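The club met in the old language lab at Heltemcombe, after the cleaners had done the hallway and before they did us. We had 8 computers and 5 of them could run the simulator. The other three were for writing the log and looking at the Sketley team's page to see if they had posted anything.

The robot was called Nyanda. I didn't pick the name. It was in the folder when I joined, along with a text file from last year's captain that said the wrist limits were wrong and to leave them wrong. Nyanda lived in a house that somebody else had built for the competition, a house with brick on some walls and tile on others, and the task that year was to get hold of things in it. Handles, mostly. You got points for reaching one and more points for closing on it cleanly.

I was on grasping because I had missed the meeting where people chose. My job was to run the approach, save what the cameras saw, and write a line about each one. By March I had written so many lines that I saw door handles when I shut my eyes.

My mother asked what we did there until seven at night. I said we opened doors. She said we had doors at home.

That evening there were only two of us left, me and the captain. She was eating crackers out of her coat pocket and had her feet on the radiator. I put the three views up side by side on the big monitor and she leaned over to look.
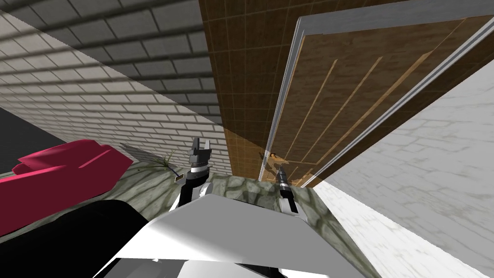

The door, from the body camera.

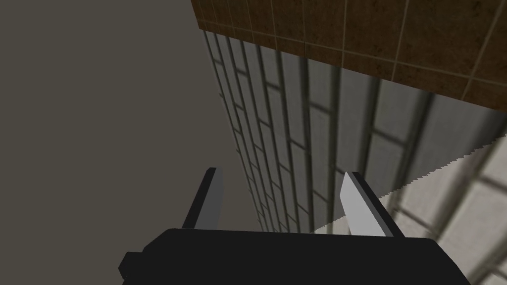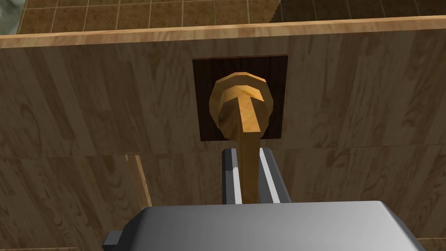
"Which one do you want to send?" she said.

"The last one. The fingers are on both sides of it."

"That isn't a grasp yet."

"No," I said. "It's a good place to be, though."

She ate another cracker. We had 400 runs left on our account and the deadline was at midnight. Each run took long enough to be boring and was too short to go and do anything else. She wanted to spend them on the door. I wanted to spend them on the thing we were already good at, and we had been having this argument for so long that we did it in short pieces – one of us would say "door" and the other would say "points," and then we would both type for a while.

"Sketley will do the door," she said.

"Sketley have 2000 runs."

"They bought them."

"They did a bake sale. It's the same as buying them."

She took her feet off the radiator. Out in the hall the floor polisher started up, and the lights over the whiteboard flickered the way they did every time. I saved everything, and then saved it again on the stick.

We had a planner we had written ourselves. It was called Pillow, after the thing I had been asleep on when the first version worked. Pillow was slow and came at everything as if it might wake up. The captain thought this was why we lost to Sketley in the fall. I thought it was why we hadn't broken anything. There was nothing in there to break, she said, it was numbers, and I said the judges took off for contact force, so the numbers could be broken fine.

"Half," she said. "Half the door, half yours."

"Two hundred each?"

"That's what half is."

I set mine going first. She watched the counter with her chin on her fist. After a few minutes she pushed the crackers across the desk, and I took two. They were warm from the coat.

"Next year you'll have to do this part," she said. "The deciding."

I said I didn't want to. She said she hadn't wanted to either, and that there was a text file. She would add a page to it before she left.

The polisher came up to our door and stopped. Somebody knocked on the glass and held up five fingers. I held up five back. The counter said 31, and then it said 32.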